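Nernholm Block Bin Set: README

Version 2, July 3, 2018
Maintained by the Nernholm bench group

Summary

This package holds top-down and oblique pictures of painted blocks resting in a metal-floored bin, with a layout file for each picture. It is meant for work on pose estimation, part segmentation and clutter in shallow containers. The objects are plain on purpose. There are two block types, one container and one table, and the variation is all in how the blocks come to rest.

The set replaces the Fulalholm tray pictures, which used a white plastic tray and are no longer updated. Layout files from the two sets are not compatible. The field order changed and the origin moved from the tray center to a floor corner.

Contents

images/ 3,000 pictures, one per layout
layouts/ one text file per picture, same base name
blocks/ nominal dimensions and paint codes for both block types
bin/ inside dimensions, wall angle, hole positions
splits/ train, validation and test lists
CHANGES release notes

The blocks

Two types are used. The long block is reddish brown and the short block is dark green. Both are rectangular with square-cut ends and no markings. Type is given in the layout file as L or S. Color and length always agree, so a model can separate the types on color alone. Users who want to test shape only should convert to grayscale first and report that they did so.

Each block was painted in two coats of Flilturex matte enamel. The paint chips at the corners. Blocks with chips wider than 6 mm were pulled and repainted between sessions, and smaller chips were left alone. Repainted blocks keep their old ID.

The bin

The bin is open at the top, with gray walls and a bare metal floor. On the far side a metal panel slopes in to meet the floor. The floor has two round holes, which are listed in bin/ as H1 and H2. A block end can cover a hole completely, so neither hole should be used as the only reference point.

The metal was not cleaned or refinished between sessions. Scrapes and swirl marks build up over the set, and session number can be guessed from them. For this reason the splits are made by session and should not be reshuffled.

Layout files

One line per block, fields separated by tabs:

id
type (L or S)
x, y of the block center, in mm from the near left floor corner
yaw in degrees, 0 along the near wall
rest (flat, edge, end, lean)
contact (none, wall, panel, block)

The contact field may hold more than one value, joined by a plus sign. The value "lean" is used only when some part of the block's lower face is off the floor. Blocks that touch without either one lifting are marked "flat" with contact "block".

Layouts marked 3L3S hold three blocks of each type. Other mixes are named the same way.
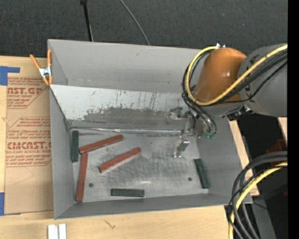
Figure 1. A 3L3S layout, three long and three short blocks on the bin floor.

Known problems

Glare. The floor is brushed metal and throws back the overhead light. Bright streaks are not masked. Thresholding on brightness will pick them up as objects.

Low contrast. Dark green against the darker, scuffed part of the sloping panel is hard to separate in dim pictures. 28 layouts were annotated twice for this reason, and both versions are in layouts/extra.

Yaw ambiguity. The blocks look the same after a half turn. Yaw is stored from 0 up to 180 and errors should be computed with wraparound.

Missing entries. 18 layout files have no contact field. They are listed in CHANGES and will be filled in with the August release.

Naming

Base names follow the pattern session_layout_mix. The mix part is for convenience only. If it disagrees with the layout file, the layout file is correct.

License and citation

Free for research and teaching use. Redistribution of the full package needs written permission from Nernholm. Cite as "Nernholm Block Bin Set, version 2". If you use the evaluation script, cite the Bataineh scoring note as well, included as scoring.txt.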